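Good news from Gellirura for those of us who get up too early to look at birds! The spring count of the little marsh rails is in, and the total is 1,253 birds, up from 408 when I first started tagging along with my thermos and my terrible boots.

I really didn't expect that. The winter was dry, the reeds on the Bahrami side looked awful in March, and I'd pretty much talked myself into a bad year. But the rails moved over to the north ponds and nested there instead — 64 nests, most of them in sedge so thick you could stand right next to one and only hear the grumbling.
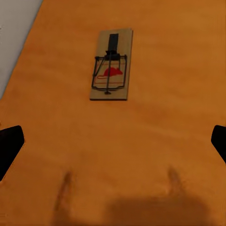
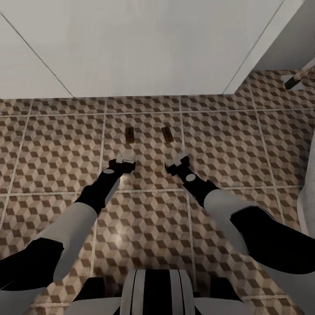
The other thing people keep asking me about is the boardwalk. It stays closed past the second blind until the chicks can swim well, probably into July. The Edeo trail is open the whole way, though, and you can hear the birds fine from there, especially right before sunrise (bring bug spray, I mean it). The fall count starts in September, and I'll post the sign-up sheet as soon as I get it.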